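Zwischenbericht Demontagezelle PC-Altgeräte, Stand November

Projektträger: Prindard
Durchführung: Remon, Werkstatt Zelle 2

Kurz vorab: Zelle läuft wieder. Zwei Wochen Verzug gegenüber Plan, davon eine durch Lieferzeit. Budget Wartung eingehalten, Position Ersatzteile fast leer (siehe unten).

1. Stand der Zelle

Wiederinbetriebnahme nach Umbau des Greifers abgeschlossen. Alle Schrauben an den Fingergliedern nachgezogen, eine davon war deutlich locker, vermutlich schon länger. Fingerauflagen getauscht. Zähler beim Ausbau: 2.607 Greifzyklen auf den alten Auflagen. Geplant waren 1.000 bis zum Wechsel, das haben wir schlicht verpasst, Wartungsintervall steht jetzt im Schichtbuch. Handführung am Tower neu eingerichtet, läuft deutlich ruhiger als vorher.

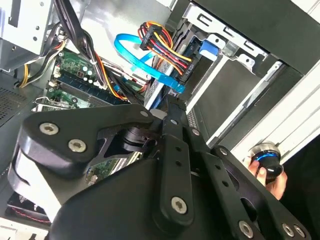 Offen ist die Anfahrt in engen Gehäusen. Kabel bleiben das Hauptproblem, vor allem SATA und die Stromleitungen zu den Laufwerken. Wenn der Greifer schräg reingeht, hat man wenig Luft zu den Blechkanten. Wir fahren im Gehäuse deshalb mit reduzierter Geschwindigkeit - kostet Zeit, aber seit der Umstellung kein Nothalt mehr wegen Kabelkontakt. Kraftgrenze auch runtergesetzt, Wert muss noch mit Drorkus abgestimmt werden, die haben die Steuerung paramertiert.

2. Wartung und Störungen

Betriebszeit im Berichtszeitraum 596 Stunden. Störungen:
- Wackelkontakt im Kabel zum Greifer. Stecker neu gesetzt, Zugentlastung versetzt. Seitdem Ruhe.
- Kamera am Handgelenk nach dem Umbau dejustiert. Neu kalibriert, zweimal, beim ersten mal stimmte die Vorlage nicht.
- Ablage für Kleinteile: zu viel Spiel in den Haltern, Speichermodule standen schief. Neu gedruckt, passt.

Nullpunkt der Ablage wird jetzt bei Schichtbeginn angefahren, Dauer wenige Minuten. Protokoll liegt in der Zelle.
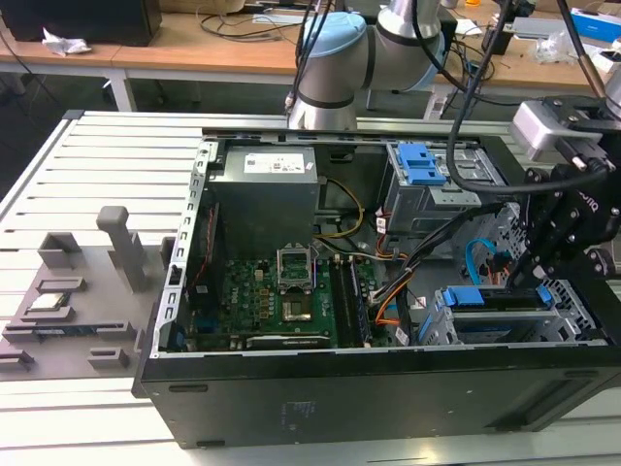 Gehäuse werden liegend bearbeitet, das bleibt so. Feste Anschläge auf dem Profiltisch sind bestellt, bisher wird nach Augenmaß ausgerichtet und das sieht man in der Wiederholgenauigkeit. Anschläge kommen von Ó Súilleabháin, zugesagt für Dezember. Bis dahin keine Messreihe, wäre verschenkte Zeit.

3. Mittel

Ersatzteile: Auflagen, Greiferkabel, Schrauben, Filament. Rest in der Position 100 Euro. Bitte um Umschichtung aus Reisekosten, Antrag liegt bei. Ohne Umschichtung kein zweiter Satz Auflagen auf Lager, bei Verschleiß dann wieder Stillstand.

4. Nächste Schritte

Anschläge montieren, Ablage neu einmessen. Kraftgrenze mit Drorkus festlegen und dokumentieren. Danach Messreihe Speicher und Laufwerke, je Gehäusetyp getrennt. Auswertung kommt mit dem nächsten Bericht. Schulung der Spätschicht verschoben auf Januar, Unterlagen sind noch nicht fertig.

Anlagen: Störungsliste, Antrag Umschichtung, Wartungsplan (Entwurf)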